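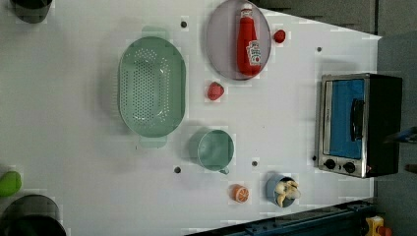 Updated April. Questions we keep getting about the Mollow neighbourhood battery, in no real order. If yours isnt here, email Hemant Semwal at the Prulo office, or catch him at the hall before 2 pm most days.

## What is it, short version

A big battery on the old depot block in Lirnard Street. Charges in the middle of the day off everybody's rooftop solar. Gives it back in the evening when power costs more. Capacity is 370 kWh. Green box behind a fence, about as exciting to look at as a shipping container.

## Who owns it

Prulo owns the battery. Byun built it and looks after it. The poles and wires still belong to the network company, same as before, and so does your meter.

## Do I need solar to join?

No. Two kinds of membership:

- **Solar members** – you send in your extra during the day, and draw it back at night.
- **Non-solar members** – you buy from the battery in the evening at the member rate. Renters are fine, you don't need the landlord to sign anything.

## How many places are there

100 in this first round. Almost all gone on the solar side, still plenty for non-solar. When it's full there's a waiting list. We go down it in order, no favourites, please stop asking Waldemar.

## What does it cost

$8 a month, on your normal Prulo bill. No joining fee. No exit fee either. Pensioners and Health Care Card holders get it free, but you have to tell us, we can't see it from our end. Send a photo of the card or bring it in.

## Will I save money?

Depends. Sorry, but it does.

If you've got solar, export a lot in the day and use a lot after dinner, yes, most likely. If you're home all day running the air con off your own panels there's not much left over to store, so you may not get your eight dollars back. Bring in a summer bill and a winter bill and Hemant will run the sums with you. He has told people not to join. It happens.

## How does storage show up on my bill

Solar members get a virtual share of the battery, up to 8 kWh a day. Your bill has two new lines:

1. **Stored** – what you put in
2. **Returned** – what you took back out

Returned is always a bit lower than stored. Batteries lose some on the way through. Anything you don't use by midnight gets paid out at your ordinary feed-in rate, it doesn't roll over to the next day. We asked for rollover. The billing system can't do it, might be able to later.

## Do I have to be with Prulo?

Yes, for now. Other retailers can sign up to the battery if they want to and we've written to a few. Nothing to report.

If you're switching over, check your current plan for a break fee first. Also check any sign-up credit you'd be losing. Switching takes effect at your next meter read, or sooner if you've got a smart meter.

## I don't have a smart meter

You'll need one. Byun books it in, no charge to you. The power is off while they swap it, usually under an hour. If your switchboard is one of the old ones with ceramic fuses the electrician might say it needs work before he can fit the meter, and that part *is* your cost. Ask for the quote in writing. You can walk away at that point and owe nothing.

## Will it keep my lights on in a blackout

No. We get this one every storm. When the street goes down the battery shuts itself off too, so line crews don't get hurt. It is not a back up supply. If you rely on medical equipment at home, register for life support with your retailer and have your own plan for outages.

## Is it noisy?

There's a fan. You'll hear it on hot afternoons if you're standing at the fence. Essam Benjelloun lives directly across the road and asked for the sound readings, so we put them up on the board at the hall, day and night ones. If you're in Lirnard Street and it's bothering you at night, ring us with the time you heard it. The time really helps.

## What about fire

Fair question. The cells are lithium iron phosphate, a steadier chemistry than what's in most e-scooters. The cabinet has its own gas and heat sensors and trips off by itself. The local brigade has walked the site with Byun and has the shut-off plan, plus a key to the gate. If you see smoke, call triple zero first, then the number on the fence. Not the Prulo billing line, they can't do anything.

## Does it make money for Prulo

It's meant to, a little. Besides the monthly fees it sells small amounts to the grid when the wholesale price spikes, and gets paid for helping steady the network. Member energy is set aside before any of that gets sold. Maximiliano Bustamante does the accounts and there'll be a one page summary out each year with what came in and what went out. First one isn't ready yet.

## Can I invest?

Not at the moment. There was talk of a local bond offer. It's parked, the legal cost was too high for the size of the thing. If anyone rings you selling shares in the Mollow battery, hang up and let us know, it isn't us.

## I'm moving house

Inside the Mollow zone – membership moves with you, fill in the change of address form. Outside it – membership ends on your final read, and any stored energy is paid out on the final bill. The zone is everything fed from the same substation, so it doesn't match the postcode. The map is at the hall, and your meter number will tell us for certain.

## Can a business join

Small ones, yes. The bakery and the vet are in. Same fee, same daily share. Anything on a demand tariff can't, talk to Severino Lorente about those becuase he's putting together something separate.

## How do I leave?

Email or ring. Takes effect from your next bill. You stay on your Prulo plan unless you tell us otherwise, so say so if you want to leave both.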